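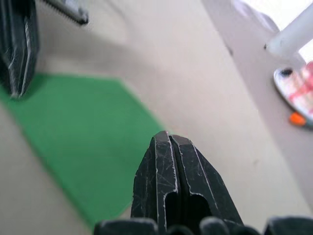 Colored Paper and the Working Table: An Interview with the Materials Coordinator

Tradermont Learning Services, Staff Bulletin, 11 Jul 2020

The Pondora Room is the smallest of the activity rooms managed by Tradermont, and it uses more colored paper than any of the others. The materials coordinator has been responsible for its tables, shelves and supplies for four years. The Bulletin met with the coordinator to discuss how paper is chosen, laid out and put away, and what other departments might take from the practice of this one.

The conversation began with the subject of the table itself. "We asked for plain tops in a pale color," the coordinator said. "A patterned surface makes it hard to see where a sheet ends. With a green sheet on a beige table, you can see all four edges, and you can see at once if it is lying crooked."

The room is arranged with a front table for work and a second table behind it for everything else. The coordinator described this as the only firm rule in the room. Whatever is being folded, cut or drawn on goes to the front. Supplies, personal items and refreshments stay at the back until they are called for. "People want to bring the whole pile forward with them," the coordinator said. "I ask them to bring one sheet. When that sheet is finished, they may bring another."

Paper for the room is ordered from Datov in packs of 200 sheets. Each pack is opened when it arrives and left on an open shelf overnight. The coordinator does not like to use sheets straight from the wrapping, as they tend to hold a slight bend from the way the pack was stored. A sheet that will not lie flat can be turned over and left with its edges down, or placed under a heavy book. Pressing hard on the raised part is discouraged. "You get a crease in the middle of the sheet, and then the crease is there for good," the coordinator said. "A curl will relax. A crease will not."

Asked how a beginner should be taught to handle a large sheet, the coordinator spoke at some length. The first step is to hold it by opposite sides and lower it to the table, letting the near edge touch first. The second is to smooth it from the center outward with an open hand. Many beginners start at a corner and push toward the opposite one, which drives any slack in the paper ahead of the hand and leaves a ridge at the far side.
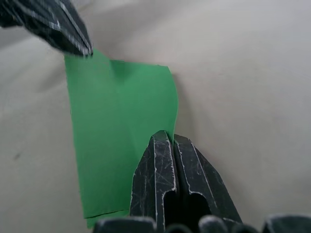

On the matter of smoothing, another member of the department took a different view, remarking that thick card should be left alone entirely and that more sheets are spoiled by handling than by storage. The coordinator accepted the point in part. Heavier stock does settle by itself, and it marks easily under a fingernail. Thin paper and felt benefit from a hand. "I would say, look at the edge first," the coordinator said. "If it is lifting a little, leave it. If it is folded under, fix it before you do anything else."

The discussion turned to color. Green and orange are the shades most often requested in the Pondora Room, and pale yellow is the one most often returned to the shelf. The coordinator attributes this to the lighting, under which pale yellow is difficult to tell from white. The order for September has been adjusted to include more green and less yellow. A request for a dark blue is under review.

Used sheets are kept as well. Any piece larger than a hand goes into a flat tray marked for second use, and smaller pieces are recycled. In the last recording period the department logged 313 sheets returned to the tray in good enough condition to be used again. The coordinator considers the number satisfactory but would like it to be higher. "Much of what comes back has a name or a pencil line in one corner," the coordinator said. "We trim the corner and it is a good sheet again - a little smaller, that is all."

Markers receive less attention than paper, though the coordinator believes they should receive more. They are to be laid down with their caps on and stored on their sides. A marker left open near a stack of paper can spoil several sheets, as the ink travels through one and into the next. Caps are checked at the end of each session by whoever is putting the supplies away.

The back table was the subject of the final questions. It holds what a shared table usually holds over the course of a day, and the coordinator does not seek to change this. Packets of candy, a toy cake, a phone and a laptop can all share a table with the paper pile, provided that the front table is left to the work.

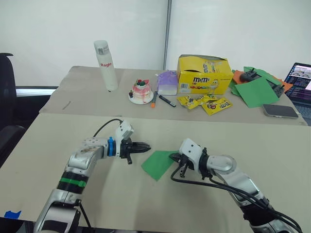 Could the snacks not be moved out of the room altogether, a participant asked when a draft of this interview was circulated, given that paper picks up grease so readily? The coordinator's reply was that wrapped snacks may remain and that opened ones should be eaten in the hallway. A notice to that effect will be placed inside the door.

The participant also asked if objects might be set down on top of the paper pile. The coordinator would prefer that they were not. "A light object does no harm to a sheet that is already flat," the coordinator said. "The difficulty comes when someone needs the sheet at the bottom and pulls it out from under everything."

Tradermont departments wishing to adopt the two-table arrangement may request the layout plan from the Pondora Room. Rooms in the MacBrayne wing that seat more than 25 people should ask for the larger version, which provides a second front table and a separate shelf for card.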